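Side table with gold trim – refinish it or leave it alone?
Posted in Furniture & Finishes

junine_porch
Hi all! I've got a dark side table that lives in front of the damask armchair, glossy top, reddish-brown edges, a little gold wreath on the apron. My sister wants me to paint it cream to go with the curtains, and I keep going back and forth. I paid 40 dollars for it in July, so it's hardly a museum piece, but I've grown so fond of it.

Skerance
Oh please don't paint it! With beige and gold behind it, that dark top is what holds the corner together. Wax it and enjoy it.

noltard16
I'll disagree, kindly – dark gloss shows every speck of dust and every water ring. I painted mine and haven't looked back. You could tape off the gold and keep it.

Skerance
Tape on old gold trim makes me nervous, noltard. I lost a good strip of mine that way and I'm still sore about it (3 years on!).

kuzmenko_k
Coasters, dear. That's my whole answer. And maybe a lamp on the lower shelf's side of the room, it gets so shadowy under those curvy legs.

junine_porch
You've talked me out of the paint, I think, though noltard has a point about the rings. Coasters are going on the list. Adding my picture so you can see it with the chair and the curtains.

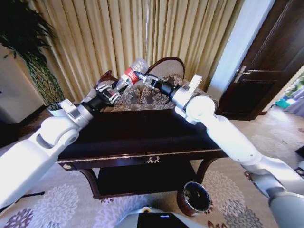
The table in its corner, water bottle and all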